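# The Small Table Report

*Oct 19, 2021 - by Ardalan Safavi*

Regular readers of the Numer newsletter will remember that in September I promised to deal with the small table. I have now dealt with it, in the sense that I have bought paper for the walls and fabric for the top and have stopped being able to find anything.

The paper is Lisevell, from the black-and-white range, big stylized lilies with long lines running down between them and clusters of dots wherever the lilies ran out. I had 237 inches of it left over from the hallway, which my wife considered finished and I considered a resource. It went up on three sides of the table. The fabric on top is gray, with ferns and leaf sprigs and small tan circles, and came from the Erraji remnant bin. Each was a perfectly reasonable choice on its own. I picked them on different days, in different moods, and under what I now believe was different lighting.

The rule for the table is simple. It holds one plush toy, one foam cube and the week's sticky notes, and everything else goes in the mesh basket or up on the hooks. I allow six notes. Past that I start reading them as decoration.

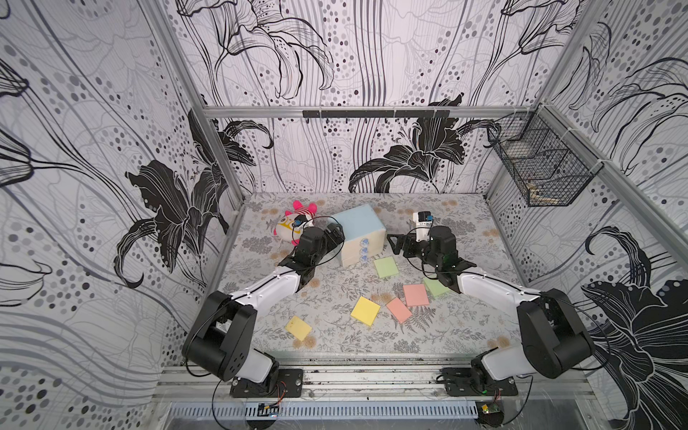 *Lilies, ferns, and a full set of notes: two green, two pink, two yellow.*

You'll notice the notes are blank on my part of the system, or you would if I described the system, so let me do that. Color is the whole message. Green is anything that needs doing outside the house. Pink is a phone call. Yellow is something I've been meaning to think over, and a yellow note can stay down for as long as it likes. One of them has been in play since spring. I believe it concerns gutters.

Several of you wrote in after the last issue to say that words would help. I've tried words. I wrote "Latel, hinge" on a note last year and spent most of an afternoon standing in a hardware aisle waiting for the rest of the thought to arrive.

The cube needs less defending. It's foam, pale blue on top and cream on the sides, with three round blue knobs up the front so that it looks like a very small chest of drawers. It does not open. Over the past few weeks I have watched two grown adults try it, and I won't say which two, except that one of them lives here and writes this column. I'm fond of it anyway. Light blue turns out to be the one color in that corner that neither the lilies nor the ferns had already laid claim to, so it's the only thing on the table I can find without my glasses.

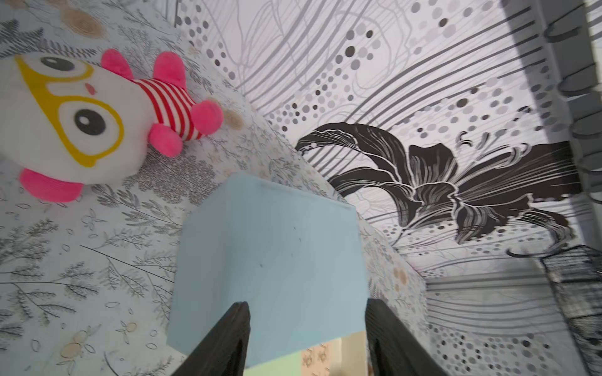
The plush toy is another matter. I have been asked more than once if it's in keeping with the rest, and the answer is that a red-and-white striped shirt is in keeping with very little. It has pink limbs that go in whatever direction they prefer. I sit it up, it slides over. I have propped it against the paper, I have leaned it toward the cube, and I once tried folding the legs under, which gave it a look of prayer I didn't care for. It now lies down full time, and we both seem easier about that.

What it does do is stop the eye. With that much pattern on four surfaces you need something loud and plain, or your guests begin to sway slightly and ask to sit in the other room. Stripes aren't plain, I grant you. But they go in one direction and they mean it.

A word about the basket. It's black wire mesh, and it hangs on the right-hand wall near the back corner, where I put it so small things would stop migrating across the table. I recommend mesh if you're the kind of person who puts something in a container and then denies it exists. A lidded box would have let me get away with a great deal more.
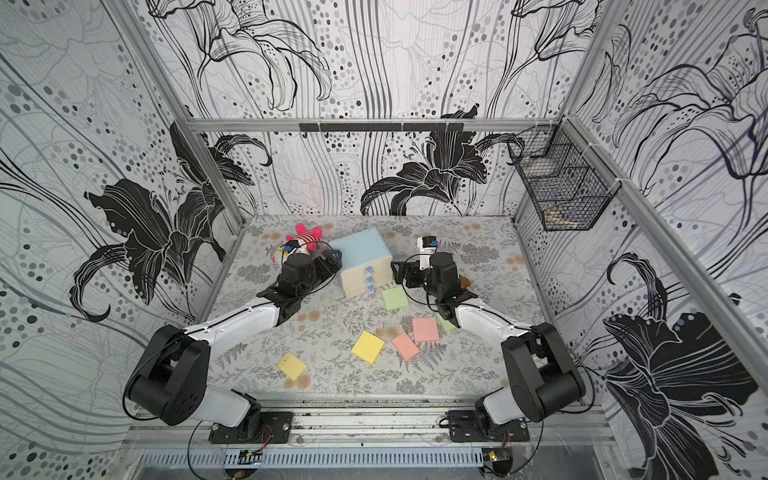

*4 min read*

Costs, for those who asked. The fabric was $5, the cube came in a mixed bag from the Latel clearance shelf, and the paper was free if you don't count the hallway. The paste was not free, and I bought the large tub, so if any member within driving distance has a wall they feel indifferent about, please get in touch.

Two practical notes if you're planning something similar. Paper the side walls before the back one, so the last seam lands where you'll look at it least. I did the back first and have been looking at that seam ever since. And iron the fabric while it's still off the table - I tried it in place, leaning in past the paper with my elbows tucked, and I would not do so again for money.

Next issue I'll be reporting on the shelf above the washing machine, where there is no wallpaper as yet. Letters on the color system are still welcome and will be filed under yellow.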